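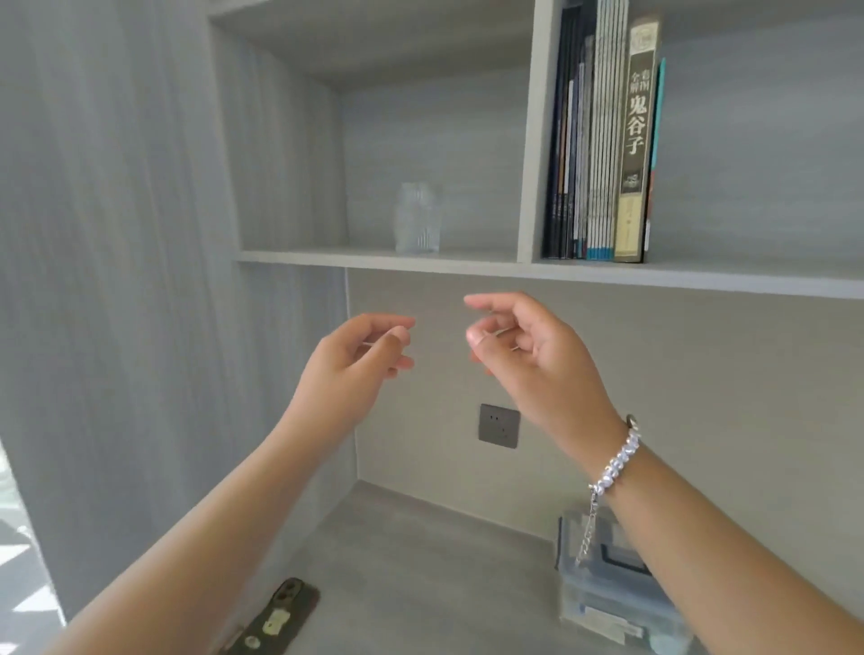 To: cludlow-mending list
Date: June 15, 2026
Subject: Re: Waxed thread, and where to sit for long jobs

> I have been using the Khunthong waxed thread on two canvas bags and a
> pair of work pants. It holds well, but the wax comes off on my fingers
> and then on the cloth. On the tan bag it left a gray line along the
> seam. Has anyone found a way around this, or is it just a bad spool?
>
> Second question. I do all my mending in an armchair, and after an hour
> my neck is stiff. I have room for a table but would like to hear what
> height people use before I buy one. Also, is the Bramero needle pack
> worth the money? I mostly sew by hand.

I doubt it's a bad spool. I have had three from Khunthong, and the first few yards were heavy with wax on all of them. What I do now is cut the length I need, lay it between two sheets of plain brown paper, and run a warm iron over it once. The paper takes up the extra. Don't press hard and don't go back over it, or you end up with dry thread that frays at the eye.

For the gray line on the tan bag, try scraping with the back of a butter knife first. Then blot with paper and the iron, same as above. If there is color left after that, it is probably dirt that the wax picked up, and a little dish soap on a toothbrush should deal with it. Test it on the inside of the bag.

Shorter lengths help too. I used to cut arm-and-a-half lengths to save on knots. Every pull through canvas strips wax off the thread and leaves it in the hole, so a long piece is messy at the start and bare at the end. I keep to 16 inches on canvas and go longer on shirts.

On sitting: I gave up the armchair in March. The trouble for me was looking down into my lap. A surface at elbow height fixed most of it, and for heavy jobs I stand. Any counter will do if it has a wall behind it to stop the scissors from going over the back. Look for an outlet close by, for the iron and a lamp.
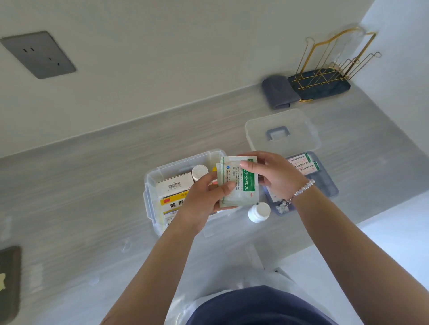 Light gray counter, with the outlet on the wall and a gold wire rack in the corner.

Whatever you get, a pale plain top is easier than a dark one. Dropped needles show up better, and so do dark thread ends. A busy pattern is the worst. I once spent most of an evening looking for a needle on a speckled table and found it later in my sleeve.

If you would rather sit, get the chair right before the table. I have an Ustano stool that goes up and down, and it has been fine, although the seat is hard. My old chair had a seat 15 inches off the floor — good for reading, too low for any table I own. Borrow one and try it for a week if you can.

The Bramero pack is 51 needles, and I use maybe four kinds out of it. The sharps are good. The leather points are good and stay that way. The darning needles have a rough eye that cuts wool, and I threw mine out. If you only sew canvas and work clothes, buy the leather points alone and put the rest toward thread.

One thing you didn't ask about. On work pants, take the pocket corners out and redo them even if they look sound. The knee goes first and gets patched, then the pocket goes a month later and you have everything out on the table again. I do mine with a small bar of backstitch, doubled, and a scrap of old denim on the inside.

I still have most of a spool of the Khunthong in dark brown that I won't get through. It's the 2-ply. If anyone on the list wants it, write to me off list and I will put it in the mail.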